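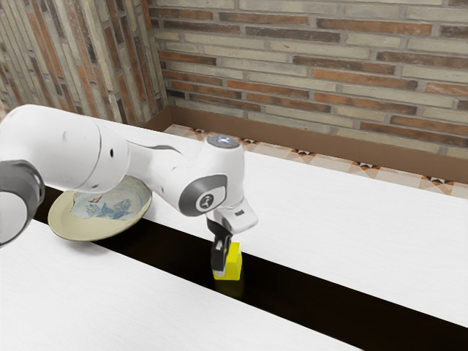
The arm grips a yellow block in the simulator.

Robots at the Dutlow open day

On Friday, visitors to Dutlow can see how a robot arm is taught to pick things up. The lesson takes place inside a computer program called a simulator. The arm, the tables and the block are all drawn by the computer.

The hand on the end of the arm is called a gripper. It has two black fingers. To lift a block, the program must work out where the block is, move the gripper over it and close the fingers. If the fingers close too early, they miss.

There is a gap between the two white tables. A block near a gap is harder to pick up than one in the middle of a table – a small push could send it over the side. The arm must also keep clear of the plate.

Tania Samarakoon runs the demonstration. She sets the program to try the same job 1000 times, moving the block a little each time. A try that goes wrong breaks nothing, and the next one can start at once.

The demonstration lasts 5 minutes. Afterwards, children can choose a new starting place for the block and run the program themselves. Ask Quentin Gilbert at the desk for a turn.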